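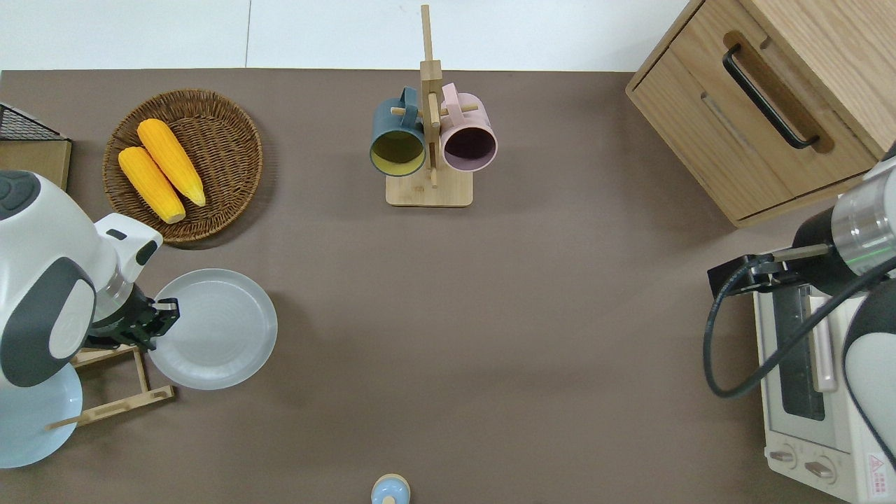

Isn't it a bit sad, cooking a whole dinner for one, somebody asked under my last thread, and wouldn't toast do? I've been turning that over all morning, so you're getting a proper answer, in instalments. Get a cup of tea.

---

I cooked for a full house for 19 years. Big pans, everything doubled, somebody always wandering in saying they'd already eaten. When I moved to the flat in Sultlow last August I carried on making the same amounts out of habit, and ate the same lentil stew until I couldn't look a lentil in the eye.

---

After the stew came the toast months. I don't regret them! Toast is lovely. But I noticed I was eating it standing up at the worktop with my coat on, and then being hungry again at nine, and then having more toast.

---

What changed things was the market at Plevholm. The 415 goes from the end of my road and the stallholders there will sell you one carrot. One! At the supermarket I was forever buying a bag of something and watching most of it go soft, and feeling guilty every time I opened the fridge.
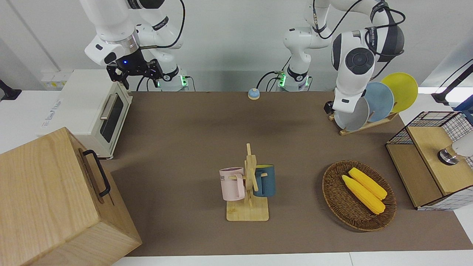

So now I go over with a small bag and a very short list, and I'm only allowed what fits. It has made me much braver, oddly. If you're buying a single fennel it doesn't matter if you turn out not to like fennel. (I do like fennel. I'd gone my whole life thinking I didn't.)

---

A few people wanted to know what I make. Mostly very plain things – an omelette with whatever herb needs using up, a baked potato, a chop and some greens. Rice with an egg on it, far more often than I'd admit to my sister. I've stopped following recipes for four and trying to divide them, as you always end up needing a quarter of an egg.

---

The one thing I still cook big is soup. I do a pot, eat some, and freeze the rest in old jam pots with the lids off until it's solid. Write on them what they are! I had leek and potato with custard once, thinking the custard was the soup, and vice versa. 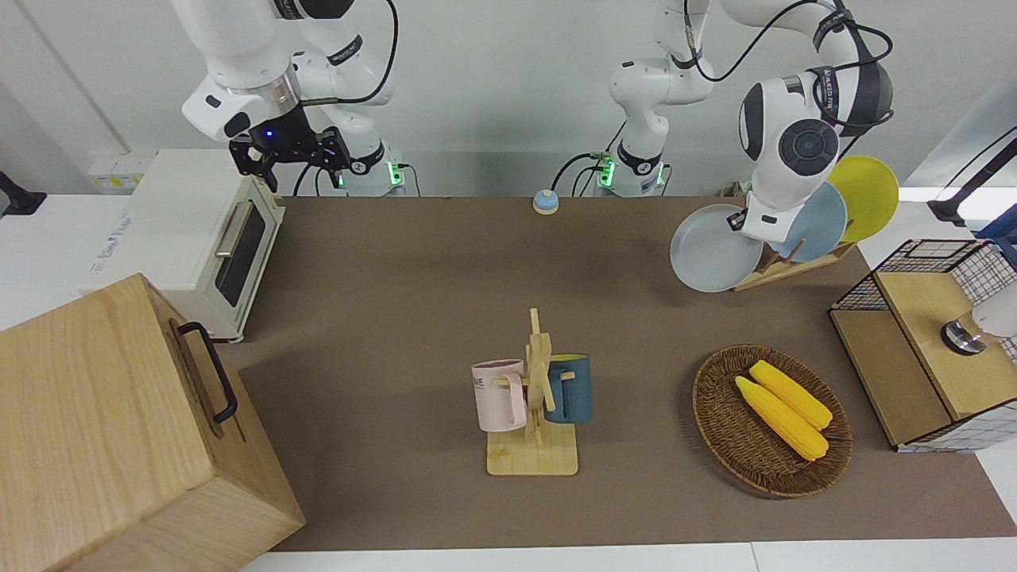
But what about the washing-up, came the very next reply, it takes longer than the eating. Well, yes, sometimes. I do it straight away with the radio on and it's over before the weather forecast. If I leave it I resent it until bedtime.

---

And I sit down. I put a plate on the table, a real one, and a glass of water, and I take my coat off. Some nights I read, some nights I just look out at the bins and next door's cat.

---

To the kind person who asked the question: it was a bit sad for a while, I won't pretend otherwise. The first few Sultlow suppers were very quiet. Then I started choosing what I fancied without checking with 3 other people first, and I found out I like everything much more peppery than I'd ever been allowed.

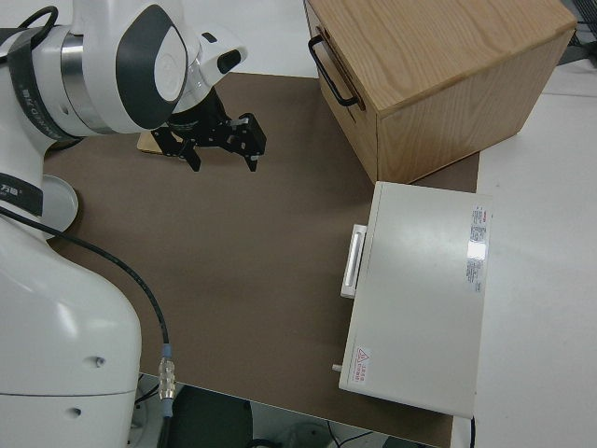

White arm, brown tabletop. 3/17/25

---

Right, I'm off for the bus. If anybody has a good way with half a cabbage, please put it below, I've had the other half two nights running.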